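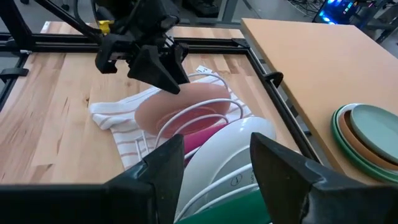
Recipes > Snacks > Nuts

Home Recipes Threads About Search

Mafalda Magalhães
November 26, 2019

1/ Made the rosemary pecans again last night. Two people asked for the recipe, so I'm putting it in a thread.

2/ You need 2 cups of raw pecan halves, one egg white, a third of a cup of brown sugar, a teaspoon of salt, a spoonful of chopped fresh rosemary and a good pinch of cayenne.

3/ Whisk the egg white until it's foamy. Stir in the nuts, then everything else. Spread them on parchment in one layer.

4/ Oven at 300. Stir after 10 minutes, then every 9 minutes until they look dry and smell toasted. Mine took just over half an hour.

5/ They come out a bit soft. Leave them on the pan until they're cold and they'll crisp up.

6/ Dried rosemary works but use half. I tried thyme in May and didn't like it.

7/ I got the pecans at Simões in Fastdale. The store in Ukton only had pieces, and those burn.

8/ They keep two weeks in a jar with a tight lid. I'm taking a batch to Kokosley on Thanksgiving, and will try one with smoked paprika before then.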